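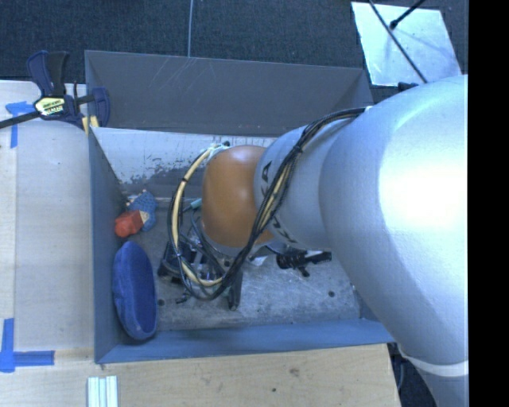 The robotics club at Kindville meets in a room that used to teach typing, and the club's captain, who is in her last year and has asked to be called only that, would like it known that the arm is heavier than it looks.

"Everyone wants to drive it," she says. "Then you tell them the job this week is cables, and suddenly they've all got a dentist's appointment."

The club is getting ready for the Drosura, a student contest in which an arm has to empty a bin of odds and ends without help. The rules run to two pages. One of them is about the bin and the other is about parking. A team scores for every object lifted clear and loses points for anything dropped on the way out, and the captain has opinions about this.

"The blue oval one is a pig," she says. "It's flat and it likes to lie near the wall. The gripper comes down, the wall says no, and the arm stops and thinks about its life. We've lost whole afternoons to that thing."

Her second-in-command, who writes most of the code, blames the walls. They slope, he says, and his first program believed they were straight. He called the program Mutiso and is now on the second one, called Tridine, which knows about slopes but is nervous around anything small.

"It'll go for the red-orange block all day," he says. "Show it something tiny and teal and it behaves as if you've insulted it."

Since May the club has logged 1,037 attempted grabs in a spreadsheet. Of those, 504 ended with something held in the air, a figure he gives first with pride and then, after working out the rest, with less.

I ask about the clamp on the side of the bin. The captain says the bin used to wander. A nudge from the gripper would shift it by the width of a finger, and every grab after that would be off by the same amount. The blue tape on the tabletop went down in the same week.

"We spent a fortnight fixing the code," she says. "It was the bin. He still won't talk about it."

He won't. He will talk about the cables, which loop over the wrist and down towards the gripper, and which he wants shortened. She wants them left alone, having seen what happens when the arm turns and the cable is too short to follow. They've been having this argument for most of the term and seem to enjoy it.

The contest is on Sat 12 July. Asked how they expect to do, he says top half. She says she would settle for the oval.

"Once," she says. "In front of people."

New members can join in the autumn. They'll be starting on cables.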